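Ink, wax and a very old press: a talk with Pieter Goossens

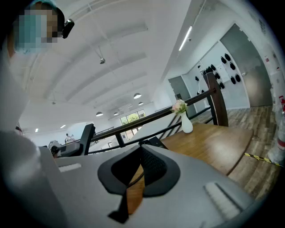
Page last changed: 28 Apr 2025

Pieter Goossens has been making relief prints for most of his adult life, and he still gets excited about a fresh sheet of lino. "Smell that," he says, before I have my coat off, and holds a piece up to my nose. It smells of linseed oil and a bit like a school hall. He's delighted.

His studio is at the back of a row of shops in Silldale, up one flight of stairs that he admits was a terrible choice for a man with a cast iron press. Getting the thing up took two days and a door came off. He bought it from a closing print shop in Jendimville, where it had been used for labels and funeral cards, and he has been printing on it ever since.

Most people who get in touch want to know about tools first, so I ask. He uses three gouges for nearly everything: a fine V, a small U and a wide shallow one for clearing. "I own more than that, of course I do, I can't walk past them! But if you took the rest away I wouldn't notice until Christmas." He strops them before each session on an old belt glued to a board. A blunt tool needs pushing, he says, and when you push, you slip, and then there's a white line straight through your heron.

The heron is a sore point. It was a four-colour reduction print, all off one block, with more carved away between each colour. There's no going back with a reduction print, as the block for the last colour is gone by the time you've cut the next. He had 20 sheets left in the edition when he slipped on the final cut. What did he do? "I turned it into a reed," he says. "Everybody likes that reed."

We talk about paper for a good long while. He prints on a Japanese-style paper of 70 grams when he's working by hand with a spoon, and goes heavier for the press. Beginners, he thinks, often start with paper that's far too thick and then blame the ink. He'd sooner see them use cheap thin stuff and plenty of it. His own drawers hold something like a lifetime's supply and he keeps finding more, including a packet of Corkska proofing sheets he'd forgotten he had, with the price still on it.

Colour is where he really takes off. He mixes everything on a sheet of glass with white paper under it, and he's mad for greys made without any black. For the past year he's been working with a warm brown from Serrano, let down with a lot of extender until it's hardly there. "You put that down first, all over, let it dry, and every colour you print on it looks like it's been out in the sun. It's lovely. I can't stop." I'm shown a whole wall of prints that prove he can't stop.

The other person in the studio most weeks is Sơn Mai, who came to one of Pieter's evening classes to learn how to make a birthday card and now shares the rent. Sơn cuts wood, mostly cherry, and prints with water-based colour and a brush. The two of them disagree about nearly everything to do with method, very cheerfully, from opposite ends of the bench.

"Pieter likes ink you could stand a fork in," Sơn says. "I want the colour to soak into the paper, so you see the grain. My sheets have to be damp the whole time. If the phone rings I've lost one."

Sơn's big job at the moment is a set of tide charts turned into woodcuts, with 90 small blocks in all, which will be shown together in June. Registration is done with two notches cut straight into the block, a corner and a straight edge, and the paper drops in by feel. Pieter uses pins and tabs. He has tried the notches and says he'll come round to them when he's old.

I ask what they'd tell someone starting at the kitchen table. Sơn says to warm the lino first, on a radiator or under your jumper, and to keep both hands behind the blade. Pieter says to carve something dull. "Do a leaf. Do a teacup. Don't do your dog, you'll be heartbroken about the eyes." He also wants people to take a proof far earlier than feels sensible, while there's still plenty of block left to change your mind about.

By his own reckoning Pieter has pulled 3000 prints on the old press, and he still lifts the corner of each one slowly, with his face right down near the blanket. He did one for me before I left, a small teacup in that brown with a dark green over it. The green was a touch heavy at the handle. He looked at it, said "ooh, no," and went to get another sheet.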